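4. Connecting the Bivau stage piano to a computer for recording

This section covers audio and MIDI connection of the Bivau to a computer running the Cirer recorder. For use of the piano with amplifiers and stage monitors, see section 3.

4.1 Before you start

You need the following items:

USB cable, type A to type B, no longer than 10 feet
Computer with Cirer installed and 2 GB of free disk space
Headphones with a quarter-inch plug
Sustain pedal (supplied)

Turn the master volume on the piano all the way down. Close any other program that uses the sound input of the computer.

CAUTION: Do not connect or remove the sustain pedal while the piano is on. The piano reads the pedal type at power-up, and a pedal connected later may work in reverse.
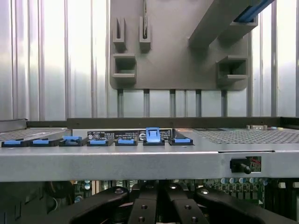 4.2 Making the connection

1. Switch the piano off.
2. Connect the sustain pedal to the jack marked PEDAL 1.
3. Connect the USB cable to the piano, then to the computer. Do not use an unpowered hub.
4. Switch the piano on. The display shows the last patch used.
5. Press SYSTEM, then turn the dial to USB MODE.
6. Select AUDIO+MIDI and press ENTER. The piano restarts. This takes about 48 seconds, during which the keys make no sound.
7. Start Cirer. Open Devices and select Bivau as both input and output.

NOTE: If Bivau is listed twice, choose the entry that ends in "Stereo." The other entry carries the left channel only.

4.3 Setting levels

1. Select the patch Overgaard Grand. It has the widest range between soft and loud notes and is the best one for setting levels.
2. Arm a stereo track in Cirer.
3. Play full two-handed chords at the loudest level you expect to use in the piece.
4. Adjust USB OUT on the piano until the track meter peaks between -12 and -6 dB.
5. Play a slow passage with the pedal down. If you hear hiss, raise USB OUT one step and repeat step 3.

The master volume knob does not affect the level sent over USB. It controls the headphones and the rear outputs.
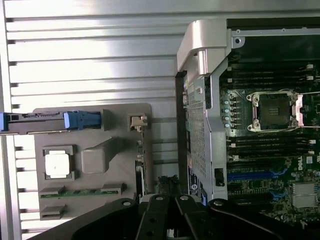
4.4 Avoiding doubled notes

When the piano and the computer both play a sound for each key, notes are heard twice with a short gap. To stop this:

1. Press SYSTEM and turn the dial to LOCAL.
2. Set LOCAL to OFF if you are playing a software instrument. Leave it ON if you are recording the sound of the piano.
3. In Cirer, turn off input monitoring on any audio track that is fed by the piano.

LOCAL returns to ON each time the piano is switched off.

4.5 Recording a take

1. Set the tempo in Cirer before recording. Tempo changes made later move the MIDI notes but leave the audio where it is.
2. Set the count-in to 2 bars.
3. Press Record and play.
4. Press Stop after the last note has fully died away. Overgaard Grand has a long release, and an early stop cuts it short.
5. Save the session under a new name.

NOTE: Sessions saved with the Moltport version of Cirer open normally, but their pedal data must be imported again from the File menu.

4.6 Error messages

E-04: Cable removed during recording. Reconnect and restart Cirer.
E-07: Sample rate does not match. Set both devices to 48 kHz.
E-11: Pedal not recognized. Switch off, reconnect the pedal, switch on.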